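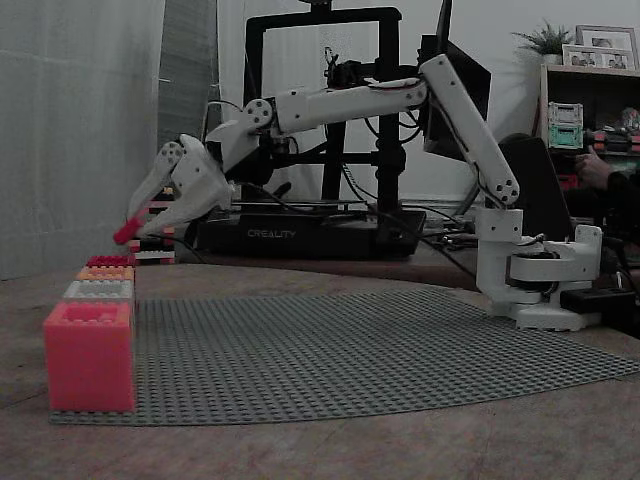 4. Setting up the brick table and recording your first runs

This section gets you from a printed, wired arm to a set of recordings that the Prallum trainer will accept. If your servos haven't been zeroed yet, go back to section 3 and do that now. I've skipped it twice myself and lost an afternoon both times!

What we're after, in case you jumped straight here: we want the arm to learn where a brick should go from watching a person drive it there, and then we want to find out how much of that survives when we swap the two-finger gripper for the jointed hand. The bricks are a nice test for this. A brick is either down on the studs or it isn't, so scoring is easy (well, mostly, see 4.3).

4.1 Laying out the table

1. Put the gray baseplate down flat and press on all four corners. If it rocks, find out why before you go any further.

2. Bolt the turntable base to its flat plate, then check that the plate itself can't slide. Push it sideways, hard. The arm swings with more force than you'd think when the forearm is stretched all the way out.

3. Run the forearm cable along the top of the link and leave some slack at each joint. Turn the base by hand, power off, to both ends of its travel and watch the loops. Nothing should pull tight.

4. Build your target stack on the baseplate. I like to start with the big hollow bricks at the bottom and a small one on top, which gives the gripper a few different heights to deal with.

5. Start Nostgate and load the table profile. Touch the fingertips to each corner stud when it asks.

Note: Fredy Rivadeneyra wrote the corner routine back in 2023 and it still wants the corners in clockwise order. Go the other way and it won't complain, it'll just save a mirrored table. If your first run heads confidently for the wrong side, this is what happened.

CAUTION: Keep your hands out of the reach of the arm whenever the servos are powered, and that includes the quick little nudge to straighten a brick. Hit pause first. Every time.

4.2 Recording with the gripper

1. Set the arm to follow mode and pick up a small brick. Close the fingers slowly until they stop, then ease back one notch. Squeezing harder makes the brick twist.

2. Bring the brick in over the stack, stop above it, and only then come down. The trainer uses that stop to cut the run into a reach part and a place part. Fly straight in and it can't find the cut.

3. Let go, lift straight up, and press the end key.

4. Mark the run good or bad right away. Please keep the bad ones! Our current set is 2657 runs, misses included, and the version we trained with the misses thrown out was noticeably worse at recovering from a crooked start.

5. Move the stack a few studs over and go again. You need 400 good runs before training is worth trying.
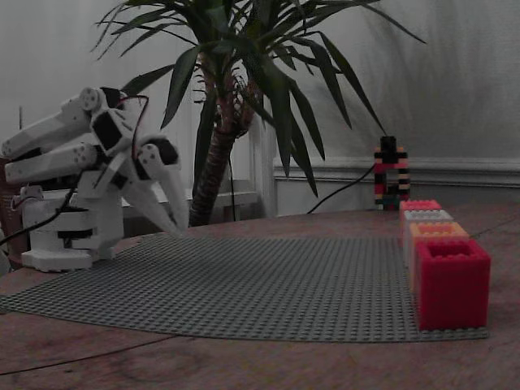
The hand takes a bit more patience. It has its own profile in Nostgate, and the finger joints drift in a way the gripper never does, so I redo the finger zero at the start of each session and again after a break.

1. Load the hand profile and uncurl the fingers one at a time from the joint panel. Listen for buzzing. A servo that buzzes at rest is fighting its end stop.

2. Check that no wire crosses a hinge where it could get pinched when the fingers close.

3. Line up the big hollow bricks in a row near the edge of the baseplate, open side up. Fingertips catch on the rims more easily than on smooth sides, and a straight row makes a shifted brick easy to spot.

4. Record touches first, with no lifting. One finger to one brick, then back. Once those play back cleanly, move on to grasps.

CAUTION: Don't let the fingers curl against each other under power. The plastic segments will give before the servos do.

4.3 Scoring

Our rule is that a brick counts as placed if it stays on when you tap the baseplate. Brayan Chávez wanted a stricter one (all studs fully seated), and I can see his point, but it made the hand look hopeless and told us very little about the learning. Use whichever you like, just write it in the run notes and don't change it halfway through.

For a proper comparison, do 600 test placements per tool with stack positions that were never used in training. Save the scores next to the recordings, and then go on to section 5 to start the trainer.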